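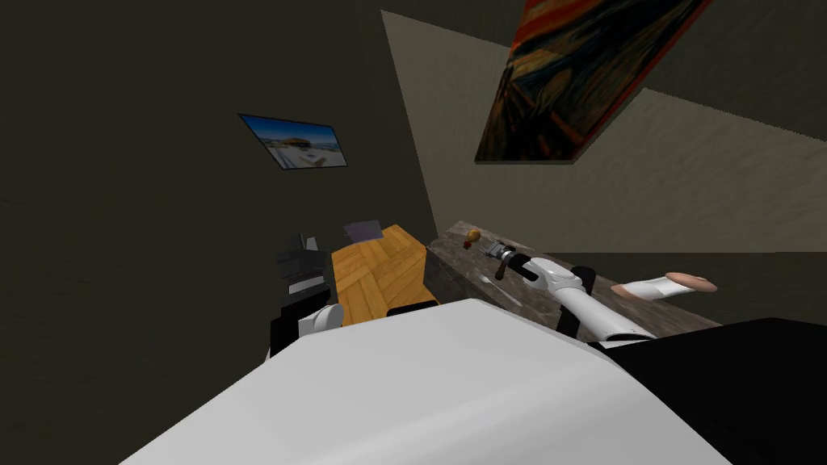 Head view in the kitchen counter scene, both arms over the work area, right gripper hovering just above the marble.

Korletey: a replay and labeling tool for two-arm simulation runs

Hi! I'm Raíssa Holanda, and I look after Korletey. It started as a pile of scripts I used to step through simulated episodes when a policy did something weird, and it has grown into a proper tool (well, mostly proper). It loads an episode, lines up the camera streams with the joint states and the commands, and lets you scrub back and forth until you find the step where things went sideways. Then you can tag that step, export the tags, and feed them to whatever you're training.

This page covers the sample pack, Kidcombe, and enough of the tool to get you going.

What's in Kidcombe

The pack has 367 episodes, all rendered, all with a two-arm robot in small room scenes. Walls, pictures and counter textures get shuffled by the scene builder, so you'll find some pretty odd decorating choices — "The Scream" up near the ceiling over a marble counter is one of my favorites. Each episode comes with:

frames/ one folder per camera, head and wrist
state.csv joint positions and gripper opening, one row per step
cmd.csv what the policy asked for, same row order
scene.json object list, wall textures, light settings
tags.json empty until you add some

Episodes are capped at 3000 steps. If a run hits the cap it gets marked "timeout" and nothing else, so please don't read that as a failure label. I did exactly that in my first training run and spent a very grumpy weekend finding out.

Getting started

Unpack the samples next to the tool and run:

korletey open kidcombe/ep_2053

The episode IDs have gaps in them (I threw out the broken renders and kept the old numbers), so 2053 is a perfectly normal ID. Arrow keys move one step, shift plus arrow moves 100, and T drops a tag. Press C to switch cameras.

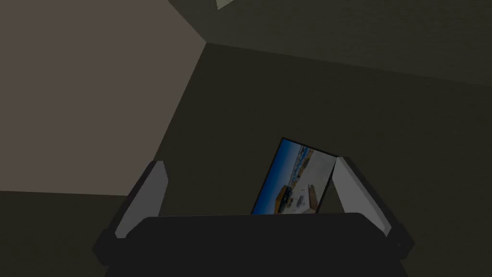
Gripper view, same room: two pale finger pads, with a small picture card showing between them.

About the wrist cameras

They're the part people write to me about the most. The gripper fills a lot of the image, and when the arm is turned away from the counter you get big flat walls and not much else. Feature trackers hate that. A small framed picture can end up being the only thing with any real texture in view, and then your pose estimate hangs on it and slides around with every little blur. Try --mask-gripper first, which drops the housing and fingers before matching. If it still drifts, lower the wrist weight in config and let the head camera carry more of the load.

The head camera has its own trouble: the torso blocks a good chunk of the lower view. There's a --mask-body flag for that one, and it's on by default.

Known problems

Scrubbing backward past a tag sometimes draws it twice. It's only the display, the saved file is fine.

Dark scenes look darker in the viewer than in the saved frames. I think it's a gamma thing and I haven't tracked it down yet.

The Gelteck importer is half done. It reads states but ignores commands.

Thanks

Rosine Bailly wrote the original time alignment code back at Darneck, and I've barely touched it because it just works! Bug reports are very welcome, and if you can include the episode ID and the step number I'll love you forever.

Last updated Wed 16 May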